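Divau Upholstery
@divau_upholstery
17/01/2018

A thread on choosing fabric for seats that get used every day. I get the same questions every January when people have had a houseful and looked hard at their furniture, so I'm putting the answers in one spot.

I work on my own out of a shed in Revdale. Mostly dining chairs, footstools, window seats and the odd sofa. I don't sell fabric by the roll and I don't get a cut from anyone who does.

First question is always colour. Pick what you like, but take the sample home and leave it on the piece for a few days. Look at it in the morning and again at night with the lamps on. Mustard goes brown under a warm globe. Greys go blue or purple. Greens are the worst for it.

Ask for a sample bigger than a playing card if the shop will give you one. Most will cut a decent piece for a small charge and take that off if you order.

Next is rub count. It's the number on the back of the swatch, usually Martindale in Australia. A machine rubs the fabric in a figure pattern until threads break. Higher means it lasted longer on the machine.

For an everyday family seat I like to see 40 thousand or better. A bedroom chair that holds clothes can be a lot less. Above that I stop caring about the number and look at the weave.

Rub count tells you nothing about fading, pilling, cats or tomato sauce. I've stripped off fabric with a very high rating that looked terrible after two summers next to a west window.

Cats: tight, flat weave. They want a loop to hook a claw into, so no bouclé and no chunky basket weaves. Velvet is better than people expect, as the pile is cut and there's no loop. Not a promise. Some cats will have a go at anything.

Dogs: think about hair first. Smooth velvets brush off easily. Rough wool blends hang on to it. If your dog is white and you're set on navy, that's between you and the vacuum.

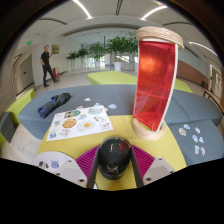 Mustard, fine weave. Still one of the most asked-for colours.

Fine weaves show less wear on the corners than coarse ones. They also show every lump underneath, so the padding has to be right. If your foam is crumbling, a fine fabric will tell everyone about it.

On foam. If you can press the seat and feel the boards, replace it while the cover's off. It costs far less to do it then than to have me pull the whole thing apart again next year. I've talked a lot of people into this and none of them have rung to complain.

A standard footstool takes less fabric than you'd think and a wing chair takes a lot more. Measure the piece at its widest and tallest, write it down, and send that with a couple of photos. "It's a normal-sized chair" doesn't help me quote.

Patterns use more. A big repeat has to line up across the seat, the back and the arms, and whatever's left over is waste. Stripes are the same. If the budget's tight, go plain and spend the difference on a better cloth.

Natural or synthetic? Depends. Linen looks great and creases the first time you sit on it. Cotton is comfortable and marks easily. Wool is tough, handles spills better than most and costs more. Polyester wears well and cleans well, and the good ones don't feel like a bus seat any more.

I use a lot of blends. Check the label, and check the cleaning code while you're there. W means water-based cleaner, S means solvent only, WS is either. X means vacuum only, and I'd skip it for anything near food.

Test any cleaner on the underside or the back hem first. Blot, don't scrub. Scrubbing roughs up the fibres and leaves a patch that catches the light forever, even after the stain has gone.

Baby wipes are not fabric cleaner. I know they're right there on the bench. Some of them leave a ring that's harder to shift than the spill was.

Spray-on protectors are fine but they wear off where people sit, and that's the bit you wanted protected. Reapply or don't bother. Let it dry fully with the windows open.

Sun is what kills most of the seats I see. If the piece lives under a window, turn the cushions or move it every so often. Sheer curtains help a bit. Strong reds and blues tend to show fading first, pale neutrals hide it.

A few people have asked what I paid for my own. I redid our window seat at home with a wool blend, 12 years back. It's been through two kids and a kelpie. The piping went on one corner and I've patched it. The rest is good.

Is it worth recovering at all? If the frame is solid timber and the joints are tight, usually yes. If it's stapled chipboard that rocks when you sit down, usually no. Turn it over, pull off a bit of the dust cover and look before you ring anyone.

Rough idea of cost, labour only: a plain two-seater with fixed cushions was $530 the last time I wrote one up, and that was a simple job with square arms. Deep buttoning is another thing altogether. I had a buttoned chesterfield come to $2000 before fabric and I'd quote it higher now.

You can do a drop-in dining seat yourself on a Saturday arvo. Staple gun, pliers, decent scissors. Start with one staple in the middle of each side, work out toward the corners, and leave the corners till the end. Pull it firm, not tight as a drum.

Don't cut the corner fabric until you've folded it both ways and decided. Once it's cut, it's cut. Ask me how many I wrecked learning that.

Keep the offcuts. Write the fabric name, colour and batch on a bit of masking tape and stick it to the back. If you need a patch later, it'll match better than anything you can order, as dye lots change.

Someone's replied asking about outdoor fabric indoors. Yes, you can. It's come a long way and some of it is soft enough for a lounge. Good for kids' rooms and anywhere with hard sun.

I'm booked through the end of the month. Quotes are still open, send photos and measurements by message and I'll get back to you at night once I've packed up.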